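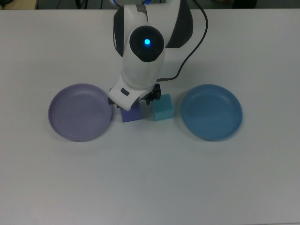 R. Sulemana

Chapter 3
Plates and the Uncovered Table

A plate on a cloth is held by the cloth. A plate on an uncovered top is held only by its own foot, the ring on the underside that carries the weight. The difference affects how a setting is laid, how far it drifts during a meal, and how much noise and wear the service produces. This chapter deals with the uncovered top. Cloths, runners and pads are treated in Chapter 5.

Two terms are used throughout. The top is the working surface of the table, without its edge trim. The cover is the area of the top assigned to one diner, including the plate, the flatware and the glass. Where a table has no marked covers, the cover is taken as 700 mm wide, measured along the edge at which the diner sits.

3.1 The surface

Tops are classed by finish as gloss, satin or matte. A matte white top, such as the one in the opening photograph, scatters light and shows little glare under ceiling fixtures. A white plate on a white top has low contrast at the rim, and small errors of placement are harder to see from a standing position. Staff working with this combination should check alignment from the side of the table, with the eyes lowered toward plate height.

Matte finishes also hold gray marks left by unglazed feet. The marks are deposits from the plate or from trays, and most come off with a damp cloth and a mild cleaner. Scouring powder removes the mark and the finish together.

3.2 The foot

Turn a plate over before it is put into service. The foot should be continuous, level and free of grit. A plate that rocks on a flat top is set aside. Feet may be glazed, polished or left rough from the kiln. Rough feet grip well and scratch readily — the usual compromise is a foot polished after firing.

The Sumcombe dining hall, used as a case study at the end of this chapter, holds 2123 plates of a single pattern. Its stock was sorted by foot condition in November, and 1225 plates were passed for use on uncovered tops. The remainder were kept for tables with cloths.

3.3 Spacing

Plates are spaced from center to center, not from rim to rim. Rim spacing changes with plate diameter and gives uneven covers when sizes are mixed. The space between neighboring plates must also admit whatever is used to place and clear them. A plate lowered straight down needs less clearance than one slid in from the edge, and sliding is avoided on matte tops for the reasons given in 3.1.

Set the plate down with its far side touching first, then lower the near side. Release it only when the whole foot is in contact with the top. In clearing, the order is reversed.

Terms to know before continuing: top, cover, foot, rim, center spacing, drift.

Section 3.4 begins with drift, the slow movement of a plate under cutting loads, and sets out the Nernthorpe method of measuring it.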